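Home demonstrators wanted - kitchen and table tasks

Posted 4/4/26
Employer: Sosow
Contact: Antigoni Gavalas, recruitment
Type of work: part-time, paid, fixed term
Place: your own home, after training at our Dramberg office

Sosow is looking for 36 people to record everyday household tasks with a pair of hand-held grippers. You hold one gripper in each hand, do the job as you would normally do it, and the camera on each gripper records what it sees. The recordings are used to train robot arms that carry the same kind of fingers. You do not need any technical background. Most of our present demonstrators have worked in catering, care, cleaning or retail, and several are retired.

The project is called Zema. The first round dealt with laundry and is finished. The second round, which this advertisement is for, is about the kitchen and the dining table.

What the work involves

You will be given a task sheet for each session. A sheet names the task, the things you need from your own cupboards and the number of times to repeat it. Typical sheets for this round are setting out plates and bowls, stacking them again, moving fruit from the table to a bowl, putting packets away and wiping down a worktop.

We want real kitchens with real things in them. Please use your own tablecloth and your own crockery, and leave the worktop as it is on an ordinary day. Patterned cloths are welcome, and so are plates and bowls with flowers or other prints on them. Robots trained only on plain tables in a laboratory do badly in people's homes, and we have plenty of plain tables already.

Each session lasts two hours including breaks. You can do up to four sessions a week at times you choose, as long as there is enough light in the room. Daylight from a window is fine. 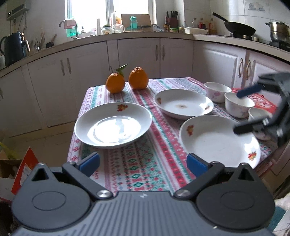

What you will do in a session

1. Charge both grippers the night before and check that the lenses are clean.
2. Lay out the things on the task sheet. They do not have to be in neat rows.
3. Start the recording and hold both grippers still over the table for a few seconds.
4. Do the task at a steady pace. Slower than you would with bare hands, but without stopping to think halfway through.
5. If you drop something, pick it up with the gripper and carry on. We keep those recordings too. If something breaks, stop and clear it up by hand.
6. Put everything back in a different arrangement and repeat.
7. Upload at the end of the day and fill in the short form.

A small number of demonstrators will also be asked to work by remote control. For this you sit at a desk in Dramberg, move two handles, and a pair of robot arms in the next room copies you. It is slower and takes longer to learn. It is paid at the same rate and you may say no to it.

Who we are looking for

You should be 18 or over and able to use both hands comfortably for half an hour at a time. Each gripper is light, but your wrists will notice it in the first week. You need a table you can reach from at least two sides, a home internet connection that can manage large uploads, and somewhere to keep a storage box away from children and pets.

Left-handed people are particularly asked to apply. We have very few recordings from them.

You should be able to follow written instructions and tell us plainly when a sheet does not make sense. That happens, and we would like to know before you have done it thirty times.

We cannot take people who live in the same household as a current demonstrator, as we need as many different kitchens as we can get.

Training

Training takes one day and is paid. It is led by Ada Bortolotti, who wrote the task sheets and has recorded most of them herself. In the morning you learn to hold the grippers, to open and close the fingers evenly, and to keep the thing you are picking up in view of the camera. The afternoon is practice on plates, cups and fruit. Plates are the hardest for most people - a shallow rim gives the fingers little to hold - and we spend the longest on them.

After the training day you record 30 practice repeats at home. Ada looks through them and rings you with comments. If they are good enough you start on the paid sheets the following week. If they are not, you can do one more practice set.

Pay and equipment

The pay is 36 euros per completed session, with a payment of 200 euros for the training day and the practice set together. Sessions are paid at the end of each month. A session counts as completed when the files have arrived and the form is filled in. We do not deduct anything for clumsy repeats.

We lend you the two grippers, a charger, a small recording unit and the storage box. You sign for them and return them at the end. Normal wear, including worn finger pads, is our affair. If a plate or bowl of yours gets broken during a session, note it on the form and we will pay for a replacement. Please do not use anything you would be sorry to lose.

Privacy

The cameras point forwards and down, but they do see a good part of the room. Put away letters, medicines, photographs and anything with a name or address on it before you start. Other people in the home should stay out of the room while you record. If someone walks in, say so on the form and that recording will be deleted. No sound is kept.

You can ask for all your recordings to be removed up to the end of the project, and you will still be paid for the sessions you did.

Dates

Training days are held throughout May. Recording at home begins as soon as your practice set has been passed and goes on for twelve weeks.

How to apply

Write to Antigoni Gavalas at the Sosow office, Teixeira building, room 123, Dramberg, or use the application form on this site. Tell us in a few lines what work you do or have done, which hand you write with, and what sort of table you have. Two or three photographs of the kitchen are useful. Please do not tidy it first.

No CV is needed. Everyone who applies will get an answer, and those invited to training will be offered a choice of days. Travel to the training day is refunded on production of the ticket.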